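Prusurero Player Wiki
Editors' Meeting Minutes, February 2025

Present: Omid Safavi (chair), Aranka Szűcs (minutes), Farkum section editors, map team, two new editors sitting in
Apologies: template maintainer

The meeting opened at 7 p.m. on the voice channel. The December minutes were accepted with one correction: the Cardoso fishing table was moved to the Items section, and was not deleted as written.

1. Actions from last meeting

The redirect cleanup is finished for weapons and armor. Food and potions are still open. The map team has uploaded the new coastal tiles, but the old tiles are still linked from the Harbor Ward page and a couple of quest pages. Map team to fix.

Omid had agreed to write a short guide on how to cite patch notes. He has a draft in his user space and asked people to read it before it moves to the help pages. Aranka pointed out that it assumes every patch has a number, and the early ones only have a title. Omid will add a line on that.

2. Farkum Festival items

Most of the meeting went to this. The festival shop closed with the last update and the shopkeeper has been taken out of the town square. Players who bought festival items still have them. Our pages currently say four different things about these items: "removed," "discontinued," "unobtainable," and in one case "deleted from the game," which is wrong.

The section editors proposed using "discontinued" for anything that can no longer be bought or earned but still exists in player inventories, and "removed" only for items taken out of the game altogether. Agreed.

There was a longer discussion about the Farkum Lantern. It was sold for 800 festival tokens during the event and could also drop from the Lantern Keeper. The shop is gone but the Keeper is still there, and two players on the talk page say they have had the drop after the update. One gave a screenshot of the chat log, the other did not. Aranka did not want to change the page on one screenshot. Omid said the drop table in the client files still lists the lantern, though files have been out of date before. It was agreed to leave the lantern as available, with a note that the drop has been reported but needs a second source. The section editors will run the Keeper on their own characters over the next few weeks and post the results.

Prices: the page gives the lantern's trading value as 3,000 gold. That figure came from before the shop closed and no longer means much. It will be moved to the History section with the update it applies to. No current price will be listed until trading settles.

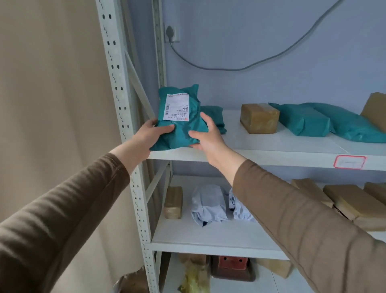

The Farkum Cloak page needs its bonus table redone. The cloak gives 14 cold resistance when worn alone and 11 when worn with the matching hood, with the difference made up by the set bonus. Several readers have "corrected" the lower number to match the higher one. A footnote will be added under the table and the page will be semi-protected for a month.

3. Prandeck dungeon pages

The Prandeck walkthrough has grown too long and loads slowly on phones. Three options were looked at: splitting by floor, splitting by boss, or leaving the route on one page and moving the loot tables out. The map team preferred by floor because the maps are already made that way. Others noted that the second boss moves between floors, so her section would have to be repeated or linked.

Decision: split by floor, with a separate page for the second boss linked from both. The old address stays as a short overview page so that outside links keep working. Work starts once the redirects in item 1 are done.

One of the new editors asked whether the speedrun route belongs in the walkthrough. It does not. Speedrun routes go in Strategies, and the walkthrough can link there.

4. Unsourced trivia

Aranka has been going through the trivia sections on character pages. A lot of it is guesswork about where names come from. She proposed that any name origin without a developer statement behind it be taken out. Omid agreed in general but wanted a tag placed first, so that people have time to find a source. The map team said that tagged trivia tends to sit there for years. Compromise: tag it, then remove after 30 days if nothing turns up.

The claim that the Cardoso innkeeper is the same person as the ferryman in the prologue stays for now. His dialogue does refer to the ferry, and the quote will be added to the page.

5. Front page

The featured article slot has shown the festival guide since December. It will be replaced with the Cardoso region page, which was rewritten over the winter and is in good shape. The "Did you know" box still mentions the festival shop in the present tense. Fixed during the meeting.

A suggestion to put a countdown on the front page for the next update was turned down. The release time has moved before and we would be the ones getting the complaints.

6. Any other business

The spam filter is blocking the word "token" in edit summaries. Omid will adjust it.

New editors were reminded to use the preview button on pages with large tables and to ask in the channel before changing a template.

Actions

Omid: patch note guide, spam filter
Aranka: trivia tags, innkeeper quote, cloak footnote and protection
Farkum section: wording on all festival items, Lantern Keeper drops
Map team: old coastal tiles, Prandeck floor split

The meeting closed at 8:25 p.m. The date of the next meeting will be posted in the channel.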